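3.2 Vacancy and the choice of manager

The second question of our study is whether a rental unit stays empty for a shorter time when the owner gives it to a management firm. In the literature this is often assumed, but the evidence comes mostly from large apartment buildings. Our sample is different. It has only small owners in Zosham, who hold one or two units each and who live in another town.

We compare two groups. The owners in the first group signed a full contract with one of two local firms, Pillai and Starna. The owners in the second group advertise the unit themselves and meet the tenants themselves. For each unit we recorded the day when the old tenant returned the keys and the day when the new lease began. The difference is called the gap. Units which were under repair for the whole gap were removed from the sample.

The median gap is 20 days in the managed group and 23 days in the self-managed group. The difference is small, and it becomes smaller when we control for the season. Leases that end in July are filled quickly in both groups, and owners who manage by themselves seem to prefer this month when they write the lease.

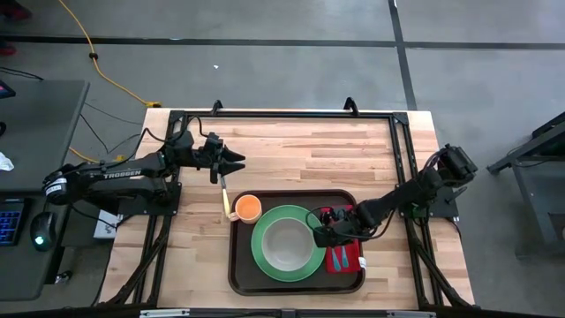
Figure 2. Table with two robot arms, a brush and a tray with tableware.

The picture changes when we look at the fee. Both firms take 8 percent of the monthly rent, and Starna asks in addition for a payment at each new lease. With this payment included, the saving from a shorter gap does not cover the cost of the contract for most owners in the sample. We must say clearly that this calculation gives no value to the time of the owner. Several owners wrote in the survey that they had to travel to Zosham for every viewing, and for them the result could be the opposite.

A further point is the price. Managed units were offered at a slightly higher rent than similar units in the same street. It is possible that the firms know the market better, but it is also possible that owners of better units choose a firm more often. Our data do not permit us to separate these two effects. The listing site Zirusia, from which we took the asking rents, does not report the condition of the kitchen or the bathroom, and these two rooms are known to have a strong influence on rent.

For this reason we do not treat the rent difference as an effect of management. In the next section we use only the units that moved from one group to the other during the period of the study, so that each unit can be compared with itself.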